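검색어를 입력하세요 | 제목+내용 | 검색

자유게시판 > 집수리·도색

메드베(Medve) 금속용 방청 페인트, 진짜 프라이머 없이 되나요?

창고지기52
2019년 10월 19일 토요일

광고에는 녹 위에 바로 발라도 된다고 써 있던데 솔직히 못 믿겠습니다. 5월에 베란다 난간을 소르쿰(Sorkum) 걸로 칠했는데 그것도 "하도 불필요"였거든요. 여름 지나니까 손톱으로 긁으면 일어납니다. 메드베는 한 통에 645g이고 값은 소르쿰보다 한참 비쌉니다. 써 보신 분들 후기 부탁드려요. 협찬 후기 말고요.

ㄴ 모래톱
난간이면 아연도금 아닌가요? 도금면은 뭘 발라도 그냥은 안 붙어요. 페인트 탓하기 전에 소재부터 확인하시길.

ㄴ 창고지기52
도금인지는 모르겠고, 통에는 "모든 금속"이라고 적혀 있었습니다. 모든 금속이면 모든 금속이어야죠.

ㄴ 반달송곳
저는 메드베 2년째 씁니다. 대문이랑 우편함 칠했고 아직 멀쩡해요. 다만 사포질은 했습니다. 120방으로 밀고 탈지하고 발랐어요.

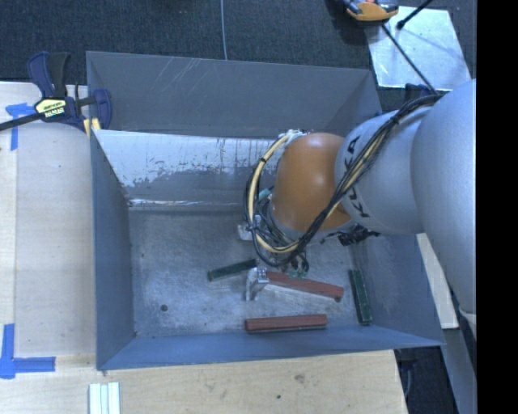

그리고 두껍게 한 번에 올리지 마세요. 얇게 두 번, 사이에 하루는 두셔야 합니다. 설명서에 네 시간이라고 된 건 여름 기준 같고 요즘 날씨엔 어림없어요.

ㄴ 모래톱
사포질하고 탈지까지 했으면 만 원짜리 발라도 2년은 갑니다. 그게 메드베 덕인지 어떻게 알아요? 같은 대문 반쪽에 다른 걸 발라 본 것도 아니잖아요.

ㄴ 반달송곳
그건 맞는 말씀인데, 전에 쓰던 건 똑같이 밀고 발랐어도 1년을 못 넘겼습니다. 저한테는 그 정도면 충분한 비교예요.

ㄴ 늦은오후
아르나리(Arnari) 프라이머 깔고 아무 유성이나 올리는 게 제일 쌉니다. "올인원" 들어간 제품은 저는 다 거릅니다. 염수 시험 1320시간 통과했다는 것도 누가 어떤 판에 발라서 했는지 안 적혀 있으면 그냥 숫자예요.

ㄴ 창고지기52
저도 그 숫자 보고 더 의심이 갔습니다. 본사에 시험 성적서 달라고 메일 보냈는데 아직 답이 없네요. 일단 난간 한 칸만 밀고 아르나리부터 발라 보겠습니다.

댓글 3

감자꽃: 소르쿰 저도 당했어요. 환불은 안 해주더라고요.
물때: 바다 근처면 뭘 발라도 해마다 손봐야 합니다. 저는 포기했어요.
네모창: 성적서 받으시면 여기도 좀 올려 주세요.

관련 글
- 그릭스테드(Grirkstead) 와이어 브러시, 드릴에 물려도 되나요
- 유성 위에 수성 덧칠했다가 망한 후기
- 도금면 구별하는 법 (조회 339)
- 철대문 녹, 갈아낼까 전환제 바를까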